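Vastisora Adds Low-Odor Wall Coating to Kelline Range

4/20/20 – Vastisora today announced Kelline Matte, a water-based interior wall coating for rental housing, offices and small workshops. It replaces Kelline Flat, which left the catalog in January.

Kelline Matte is supplied ready to use and should not be thinned. One coat is enough over sound, previously painted walls of a similar color. Bare plaster needs a sealing coat first. The surface can be recoated after 6 hours at normal room temperature and washed with mild soap after 9 days.

The product was tested at the company's Garinach plant on 200 coated panels. Panels were scrubbed, dried and checked for color change against an uncleaned control. Panels that showed bare spots were recorded as failures, and the full test sheet is available to trade buyers on request.

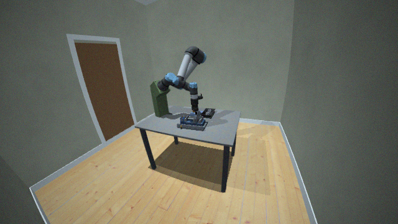
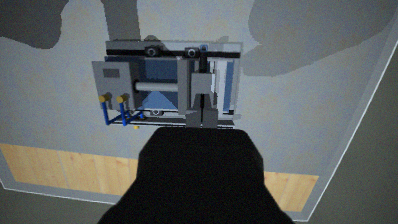

Ó Gríofa

The coating comes in 60 standard colors, most of them grays, greens and off-whites carried over from Kelline Flat. Color codes have not changed, so existing walls can be touched up from the new stock – a small test patch is still advised where the old paint has faded. Doors, frames and baseboards should be finished with Kelline Trim, which is sold separately.

Orders placed for Kelline Flat and not yet shipped will be filled with Kelline Matte at the same price. Buyers who do not want the new product may cancel in writing before shipment. Unopened cans of the old coating can still be used and should be stored away from frost.

Safety data sheets and color cards can be ordered from the Vastisora trade desk in Garinach.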